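夹爪

客户要的是两天内出结论。两家的夹爪,选一家。就这么回事。

卡莱维·云图宁到车间的时候,天还没亮透。Clarnodstead 的门禁又坏了,他从装货口钻进去,胳膊底下夹着一个纸盒,盒子里是 Bagheri 的新吸盘,昨晚快递才到。胶带都没拆。

莱莫·凯斯基宁已经在了。坐在折叠椅上吃冷掉的馅饼,外套没脱。

“你没回家?”

“回了。又来了。”

“几点?”

莱莫没答。他拿馅饼指了指白板。白板上写着2022年7月14日,下面一条竖线,左边 Makel,右边 Bagheri。左边写满了。右边空着。

左边那一栏云图宁不用看也知道。Makel 是莱莫的东西。不是他公司的,是他画的图,六年前画的,后来卖给了 Makel,卖得很便宜。那时候他太太病着。这事车间里都知道,都不说。

“跑了多少?”云图宁问。

“2000 次。”

“一晚上?”

“两晚上。”

云图宁把纸盒放在椅子上,没说话。2000 次是客户要的数。两家都是 2000 次,一样的箱子,一样的块,一样的速度。掉块记一笔,夹偏记一笔,碰壁记一笔。碰壁最要命,碰壁要停机,停机要人过来按复位。客户在 Wistska 的那条线上夜里只有一个人,那个人还要管叉车。

“掉了多少?”

“你自己看。”

他看了。记录在那台旧笔记本上,屏幕裂了一道,裂的地方正好挡住表头。往下翻,翻,翻。前面都干净。后面开始有了。越往后越多。

“指头磨了。”莱莫说。

“磨了就换。”

“换了就不算数了。客户说的,中间不许换件。”他把馅饼纸揉成一团,“客户是你谈的。”

是他谈的。那条也是他同意的。当时觉得没什么。

拆胶带。刀找不到,用钥匙划。Bagheri 的东西包得严,泡沫里面还有泡沫,说明书四种语言没有一种是他们看得懂的。吸盘倒是漂亮,黑的,软的,捏起来像耳垂。莱莫捏了一下就放下了。

“漂亮。”他说。口气像在说别人家的孩子。

拆旧的,装新的,接气管。接头尺寸不对。当然不对。云图宁去仓库翻转接头,翻了二十来个抽屉,回来的时候裤子上全是灰,莱莫已经从别的地方拆了一个下来,拧好了。哪儿拆的没问。

标定。相机重新对。手眼那一套矩阵算出来误差太大,重算。还是大。云图宁骂了一句,发现是自己坐标系选错了,没吭声,改了,再算。好了。

“好了?”莱莫问。

“好了。”

“刚才怎么了?”

“没怎么。”

第一次跑,慢速。下去,贴住,起来。块稳稳的。放下。第二次。第三次。莱莫站在急停旁边,手搭着,其实用不着。

加速。再加。

到上午右边那一栏开始有字了。一个一个都是好看的字。云图宁写的,他写字小,莱莫嫌看不清,叫他写大点。写大了,看得更清楚了,莱莫又不看了。

“真空度你记了没有?”

“记了。”

“块面上要是有油呢?”

“今天没油。”

“Wistska 有油。”

云图宁停下笔。Wistska 是有油。他去过,地上走一圈鞋底都是亮的。可是测试单子上没写油。单子上写的是干净的块,干净的箱子,室温。单子也是他签的。

“单子上没有。”他说。

“我知道单子上没有。”

机器还在跑。那种声音听久了就听不见了,只剩下气阀,哧,哧,哧。

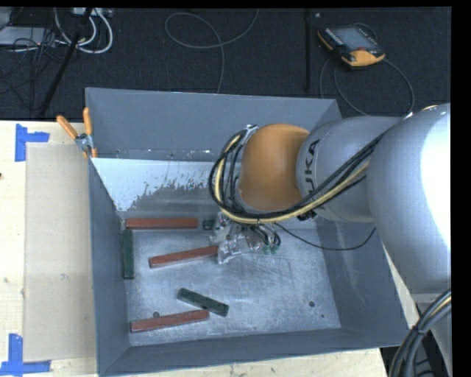 中午没人吃饭。云图宁靠着墙眯了一会儿,梦见电话响,醒来电话真的在响。客户。问怎么样了。他说在跑。客户说那个吸盘听说不错?他说还在跑。客户说那就等你消息,明天早上开会要用。挂了。

莱莫在旁边全听见了。车间就这么大。

“他听谁说不错?”

“不知道。”

“Bagheri 请他吃过饭吧。”

“可能。”

“Makel 没请。”莱莫说,“Makel 连个盒子都舍不得寄,那套样件还是我从家里拿来的。”

云图宁看了他一眼。

“什么叫从家里拿来的?”

半天没声音。哧,哧。

“就是家里那套。”

“哪年的?”

莱莫去倒咖啡。机器里没咖啡了,他就端着空杯子回来,两只手捧着,好像是热的。

“第一批的。”他说,“原型。Makel 后来改了材料,我没用他们改的。”

“莱莫。”

“几何尺寸都一样。”

“材料不一样。”

“材料不一样。”

所以那 2000 次测的不是 Makel 卖的东西。测的是六年前车库里做出来的东西,在抽屉里躺到现在,橡胶早就老了。当然会磨。前面那么久居然没掉,那才奇怪。

云图宁坐下来。又站起来。他想发火,火找不到地方。两晚上。明天早上开会。

“你为什么不说?”

“我以为它能行。”莱莫说。

就这么一句。后面什么也没有。他五十八了,头发剪得很短,从后面看像个当兵的,从前面看就是一个没睡觉的人。

机器停了。不是碰壁,是程序跑完一轮,等确认。云图宁过去按了一下,接着跑。

“Makel 现在卖的那个,谁手上有?”他问。

“他们在本地有个经销。开车四十分钟。”

“今天能拿到?”

“我去能拿到。”

“拿到也跑不完。”

“跑不完 2000。”莱莫说,“跑 200。”

200 次能说明什么。掉不掉块都说明不了什么,磨损更看不出来。可是 200 次总是真的那个东西跑出来的。云图宁想了一会儿,拿起板擦,把左边那一栏擦了。擦到一半又停住,掏手机先拍了一张。然后全擦了。

莱莫看着他擦。

“把油也带回来。”云图宁说。

“什么?”

“油。Wistska 用的那种,导轨油,桶上那个牌子你记得的。两家都抹油再跑一遍,各 200。单子以外的,我另写一页。”

“客户不付钱。”

“不付就不付。”

莱莫把外套拉链拉上。走到装货口又回来,钥匙忘在椅子上了。又走到装货口,又回来。

“那套老的,”他说,“别扔。”

“没扔。在抽屉里。”

“哪个抽屉?”

“你走不走?”

走了。外面那辆破车打了三次火才着。

下午云图宁一个人守着。Bagheri 的吸盘一次没掉。到后来掉了一次,块碰在箱壁上,当的一声,他居然松了口气,随即觉得自己这样很不像话,老老实实记了一笔。时间,次数,吸盘位置。字写得很小,想起来,擦掉重写,写大。

傍晚下雨。莱莫还没回来。电话打过去没人接。再打,接了,全是雨声。

“拿到了。”莱莫在那头喊,“他们要我签收,我签了名,那小子看了看名字,问我是不是就是那个凯斯基宁。”

“你怎么说?”

“什么?”

“我说你怎么说!”

雨太大了。听不清。好像说了个是,也好像在跟别人说话。然后是关车门的声音。

云图宁把抽屉拉开。那套老夹指躺在一块抹布上,指面磨得发亮,边上有一行铅笔写的字,快没了。他凑到灯下看。是个日期,12月的,年份蹭掉了,后面跟着一个女人名字的头一个字母。

他把抹布折过来盖上,抽屉推回去。

笔记本叫了一声,电池快没了。他去找电源线。线在折叠椅底下,压着那团馅饼纸。插上。屏幕亮了,裂缝还在老地方。他新建了一页,标题打了“补充测式”,看了一眼,没改,接着往下打:样件来源,Makel,经销商现货,今日取。前一批数据作废,原因——

光标在那儿闪。

他听见装货口有车灯扫过来。打火声没有了,有人踩着水跑。云图宁在“原因”后面打了四个字,样件过期,存了,起身去帮他搬油。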